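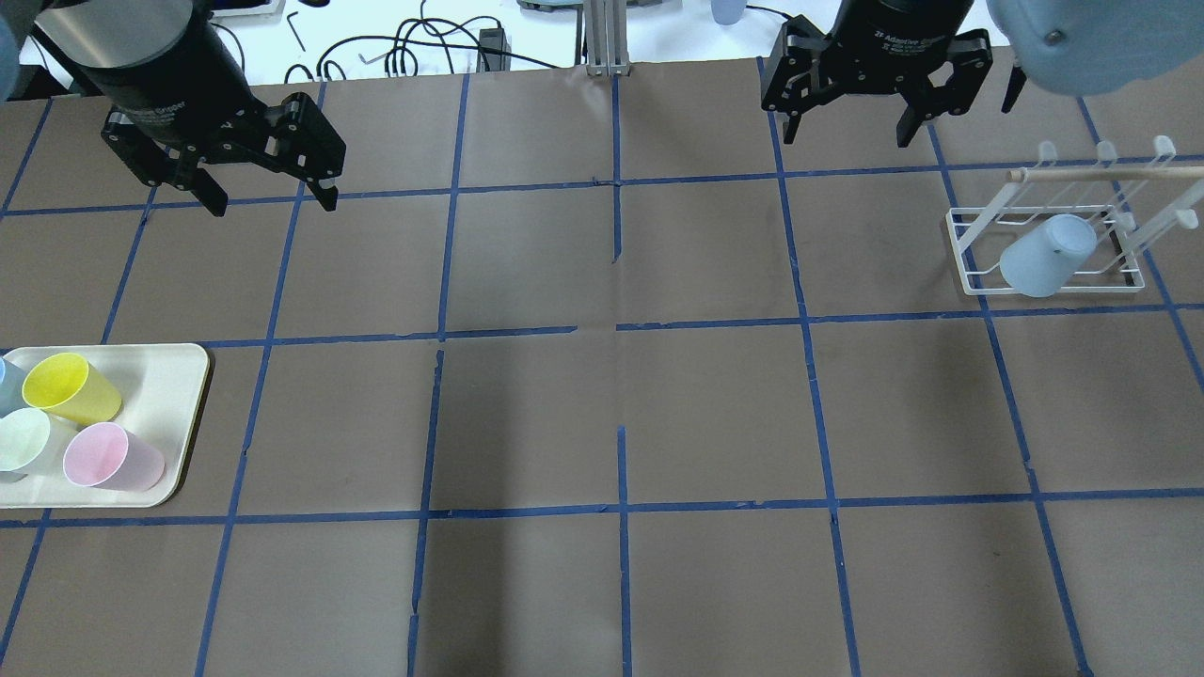

Precious Ngubane runs data collection for the manipulation group at Norkmont, and most of her week goes into a table. Her team records demonstrations for a two-arm policy: a person drives both arms through a task, the system logs joint positions, gripper widths and video, and the recordings become training material. The current task family is cups, a tray and a dish rack. I spoke with her on a Monday, between sessions, mainly about what makes a recording worth keeping.

"People ask about the model first," she said. "I can talk about the model for five minutes. I can talk about start positions all day."

Her objection to early collection efforts, including her own, is that operators reset objects the way they like them. A tray ends up in the same comfortable spot, square to the table edge, and the policy learns that spot. The tape grid was put down to deal with this. Before each episode a script draws a cell and a rotation for each object, and the operator places it accordingly. The tape is not measured to any fine tolerance and she sees no point in doing so. "The grid is for the person. It tells you which region to use. Where the tray lands inside the region is noise, and I want that noise."

She was asked whether the policy might learn to read the tape. It might, she said, and the team tests for it. A held-out set is recorded on bare paper, and a drop in success there counts against the model. So far the drop has been small for picking and larger for placing, and she does not yet have an explanation she would defend.

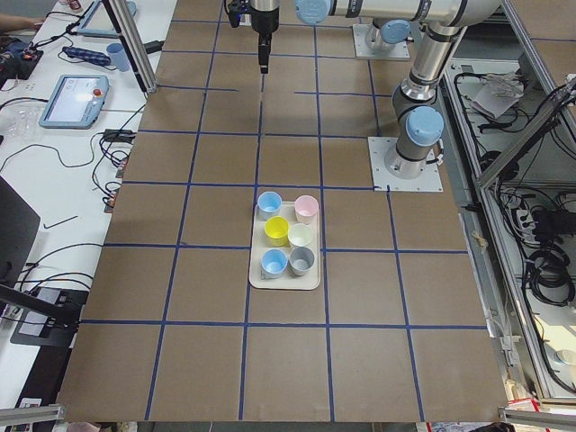
Operators and episodes

The target for the first release is 1,000 accepted episodes. When we spoke the count was at almost half of that, with rejections running higher than planned. An episode is rejected if the operator pauses for longer than 7 seconds, if a gripper touches the table hard enough to trip the force limit, or if the cameras lose sync. It is not rejected because a cup was dropped. Drops followed by a recovery are kept and labeled.

"If you only keep the clean ones, the policy has never seen a cup on its side that it caused," Ngubane said. "Then it causes one and it has no idea what to do. We threw those out for the first month. I would like that month back."

Labeling is done in Tretus, an in-house tool that plays all camera views on one timeline. The annotator marks the start and end of each grasp, which arm made it, and whether the cup changed orientation. Color goes in too, as a separate field, so that instructions such as "move the yellow cup" can be generated afterward without a second pass through the video.

Close packing is the hardest condition. When cups stand rim to rim, the finger that goes between two of them has very little room, and operators solve this in different ways. Some pinch the wall of the cup, one finger inside and one outside. Others nudge a neighbor away first. Both count as correct, and she has stopped writing rules about which to prefer. "We wrote a style guide. It ran to 14 pages. Operators followed it and the data got narrower. The guide is now one page and most of it is about the emergency stop."

She does balance by operator. No one person may contribute more than a fifth of the accepted episodes for a task, and left-arm and right-arm grasps are tracked separately. Right-handed operators drift toward the right arm within an hour — the weekly plots show it clearly — so the script sometimes assigns the arm as well.

On camera placement she was brief. Close views help with the last few centimeters of a grasp, and fixed views help with everything before that. The team trained with each alone and with both, and both was better by a margin that paid for the storage.

The next task family adds stacking. It will use the same table and the same script, with new tape.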